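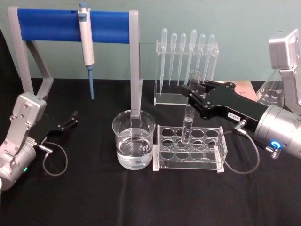 Wet bench, position two. Pipette stand, beaker, test tube rack and dropper rack on the black cloth.

Small Glassware and Liquid Handling: Bench Gallery

Last updated 30 May 2025

This page belongs to the Skosska teaching bench and covers the items kept out for small-volume work. It replaces the list put up in February, which still referred to the old wire racks. The notes follow the working order of the bench: dispensing first, then bulk liquid, then tubes, then transfer pipettes. Part numbers are in the stores book and are not repeated.

Pipette stand
Light grey frame with a blue bar across the top. The micropipette hangs from the middle of the bar with its long, narrow tip pointing down. Users should return the pipette to the bar between transfers. A pipette laid flat with liquid in the tip can draw that liquid into the barrel, and the barrel then has to be stripped and dried.

The bench stocks two ranges, 200 and 1000 microlitres. Check the range before setting the volume, and do not wind the adjuster past its upper stop.

Beaker
Clear, filled to about two-thirds with water. This level leaves enough depth for the tip and enough free height to move the beaker without spilling. Water is changed at the start of each session. Larger volumes are made up in the 2000 ml vessel at the sink and carried over as needed.

Test tube rack
Clear acrylic, with rows of round holes in the top panel and a flat base plate. The tube stands near the back with a small amount of clear liquid at the bottom. Clear racks were chosen under the Soson refit so that the liquid level can be read from the side without lifting the tube.

Lift tubes straight up. Pulling at an angle chips the glass and, over time, cracks the acrylic between holes. Wash racks in lukewarm water with a mild detergent. Alcohol clouds the panels — one rack from the Qian order was lost this way.

Dropper rack
Also clear acrylic, placed behind the test tube rack. Six plastic transfer pipettes stand in a row, bulbs uppermost. The fourth is slightly larger and taller than those next to it, and the leftmost sits lowest. Mixed sizes are acceptable in this rack provided the stems hang freely.

Transfer pipettes are for rough additions only. Anything that has to be recorded as a volume goes through the micropipette.

Bench covering
Black cloth, taken to the wall. Clear glass and clear plastic are easier to find against it, and dried salts show up at once. The cloth is shaken out and washed weekly. Replacements are ordered through Ukar, stores line 3541.

Corrections to this page should be entered in the bench log under "gallery".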